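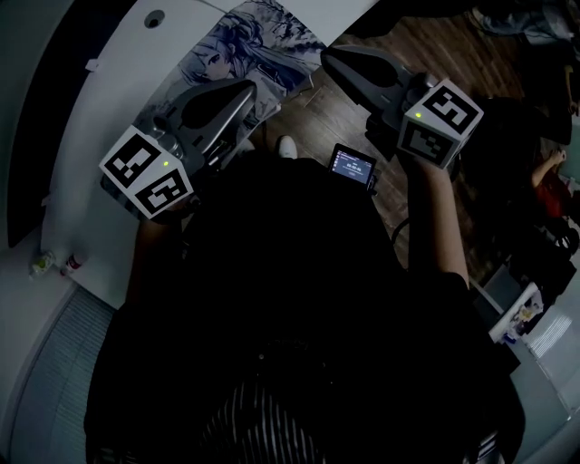
Finds registers are treated as clerical work in Australian archaeology, and the treatment shows in the results. At Brergate, a cottage site with a single season of digging behind it, the register runs to 1244 entries, and the column headed "material" accepts free text. The same fabric is entered as "stoneware", "s/ware" and "ceramic – salt glaze" depending on who held the pen. A label has to mean the same thing whichever face of the object is read first. The white cube on the side of the left gripper carries square black-and-white markers on at least two of its faces, and archaeology could borrow that habit: put the identifier on more than one surface of every bag, box and tray, in a form that leaves no room for handwriting.

Controlled vocabularies are the usual remedy, and they are resisted on the grounds that they flatten judgement. I find this unpersuasive. A cataloguer at Castow works from a list of 30 terms, with a separate notes field for doubt. Judgement is preserved there and can be searched. In the Brergate register it is scattered through abbreviations that only their authors can expand.

Tahmineh Mohammadi has argued that re-cataloguing old collections should take priority over new excavation for five years. I would settle for three. Storage is already the larger cost for most regional programmes, and an assemblage that cannot be queried is being stored to little purpose. Permit conditions should require a register in a published format before the trench is backfilled, with the vocabulary lodged alongside it.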